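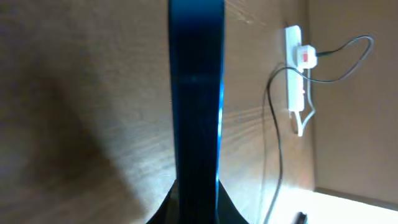
### 4.2 What visitors were shown, and what they took it to mean

The third of our site visits was to the open day held by Fasik on 25 February 2026. The firm sells a tabletop arm, the Arton, to small workshops and care homes, and it opens its building to buyers once a year. One of us (Kelmendi) attended as an ordinary guest, took notes by hand, and was given the wrist camera pictures afterwards on request. Figure 4 is one of these.

**Figure 4.** View from the wrist camera of the arm, with the gripper finger close to the lens. A white power strip is mounted upright on the wooden panel behind, with a plug in its upper part.

Our interest in this section is narrow. We ask how much of what a visitor sees at such an event could count as evidence that the machine does the job it is sold for. Our answer is: very little, though the staff were open and we saw no sign of trickery.

The task on show was described in the printed programme as "everyday electrical handling". In practice this meant one power strip. Guests stood behind a rope and followed the work on a large screen fed by the wrist camera. The choice of view matters more than it may seem. In Figure 4 the finger runs from top to bottom through the middle of the picture and hides whatever lies directly behind it. A guest watching the screen had to judge contact and grip from a view in which the finger itself took up the most useful part. Several people near the rope said they were impressed by how close the camera got. Closeness is not the same as a clear sight of the work, and two guests who were asked could not say whether the arm had touched the plug or only come near it.

The cable is a second point. The black cable in Figure 4 loops up from the plug, crosses back over the strip and runs on down the panel. Loose cables are known to be hard for machines of this kind, and a fair trial would vary how they lie. When Kelmendi asked whether the cable was moved between runs, the presenter said that it was "left as it falls". We take this to be true. It also means that no guest could tell a machine that copes with cables from one that copes with that cable.

Fasik told the audience that the arm had completed 71 runs in the week before the event. No figure was given for runs started. We wrote to the firm in February to ask for it and received a polite reply which repeated the first number. By comparison, the Mohmand group, visited earlier in the study, handed over a full log of 295 attempts, failures included, and their demonstration looked a good deal worse for it. Guests at that event rated the machine lower on our short form. We think they were simply better informed.

Lighting may also have played a part. The figure shows a broad soft shadow over the left of the panel and a very bright surface at the lower right. Whether this troubled the control software we cannot say, and the presenter did not know either. He did mention that the blinds had been set that morning - a remark that we would have liked to follow up.

We sent out nine feedback forms to guests who had agreed to be contacted. Most of those who replied used the word "reliable", although no one had been shown anything from which reliability could be judged. One reply, from a buyer at Ulov, was more careful: she wrote that she had enjoyed the day and would want to see the arm in her own building, with her own sockets, before forming a view. We share that position, and Section 4.3 sets out the checks that we would ask for in such a trial.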